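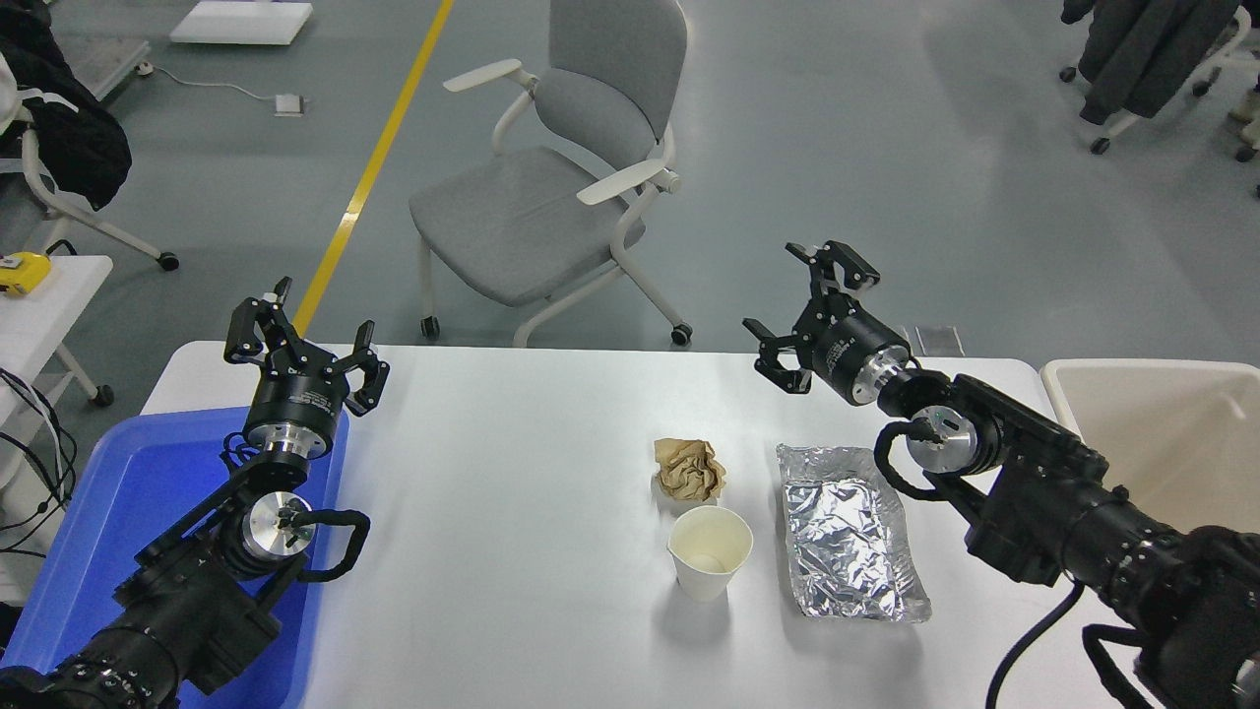
Brown paper, a paper cup and a sheet of foil on the white table.

Copper and sugar: my second-year chemistry project
17 April is my hand-in, so sorry if the end is rushed!

I wanted to see how well copper holds on to different sugars in alkaline solution. Mitra Rashti lent me her notes in February and I pretty much lived in them (thank you!). I made up 60 samples, half with glucose and half with mannitol, and ran each one through the Julus spectrometer. The mannitol ones went a gorgeous deep blue and stayed that way, but my glucose ones kept turning murky with an orange sludge at the bottom, so I had to make loads of them again.

Pejman Shahbazi reckons I had the water bath too hot, and he's probably right. I'd cool everything down next time and leave the pH alone. Graphs are in the Wiltum folder, spectra too.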